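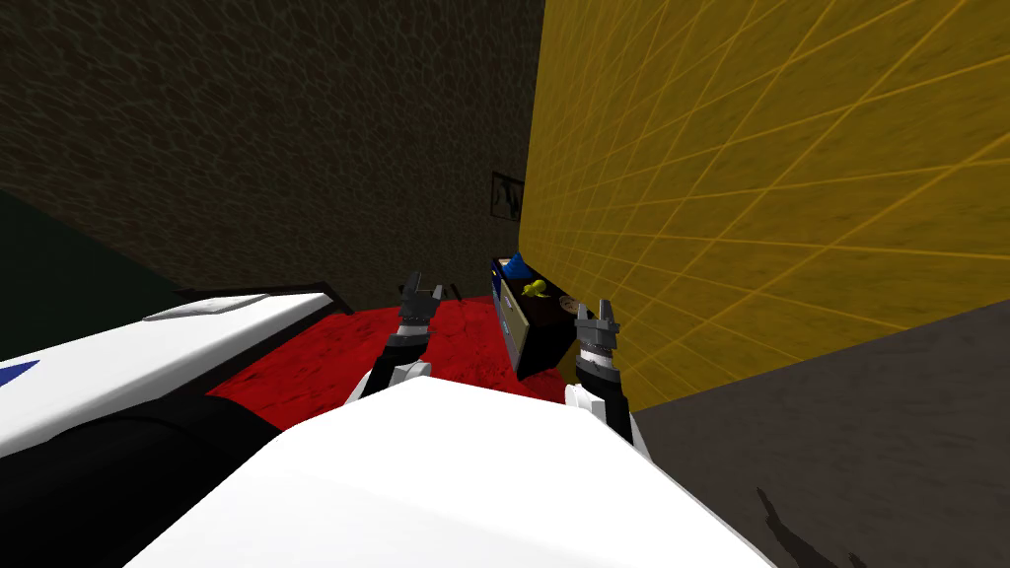 A pupil at Oda School wrote to ask why the class sings the same song every morning when everybody already knows the words. It is a fair question, and many children ask it.

Singing a song again and again helps your brain keep it. The first time you hear new words, you may remember only one line. After a few mornings the next line comes more easily. Later, you can sing the whole song while you hang up your coat.

Songs have three helpers inside them: a beat, a tune and rhyme. The beat tells you when the next word is due. The tune goes up and down, and each part of it reminds you of the words that belong there. If one line ends in "bee," your brain starts looking for a word such as "tree."

This is why many people learn the alphabet by singing it. Schools also use songs for the months of the year, for counting by fives and for good manners, such as waiting for a turn.

The Tutcombe Song Book has 63 songs for young learners. The shortest has 12 words. The longest, "The Road to Trerkness," has 130, and most classes learn it one verse at a time from September.

Try this at home. Choose three things you need to remember, such as your lunch, your library book and your hat. Put them into a tune you know well. Sing it at bedtime and once more at breakfast.

More for young readers
Why do we clap in time?
How a story gets its ending
What is a rhyme?
Taking turns in a game

Erkora Learning Service | Contact us | Copyright Erkora | Back to top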